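Automatisation du tri chez Savora : l'effet sur les postes

Depuis janvier, l'atelier textile de Savora confie une partie de la dépose du linge à un humanoïde. Le lot de référence compte 312 pièces, réparties en 19 catégories. Les vêtements sombres et longs restent les plus pénibles : le bas se pose en tas, le haut suit mal, et le bord du panier accroche.

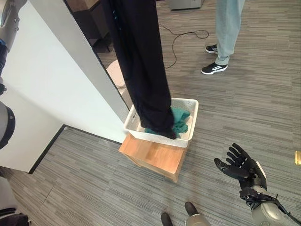
Le tri n'a pas diminué, il a changé de place, m'a fait remarquer une collègue de l'équipe du matin : on porte moins, on surveille davantage, et la surveillance ne figure sur aucune fiche de poste. Je n'ai pas grand-chose à lui opposer. Les consignes d'arrêt tiennent sur une page – celles de reprise en demandent quatre.

Côté charge, 47 interventions manuelles relevées sur le dernier lot, surtout des reprises de prise. Chacune impose de se baisser jusqu'au panier, donc le gain pour le dos reste partiel. J'ai demandé à relever le support et à revoir la rotation des postes. Réponse attendue pour le prochain lot.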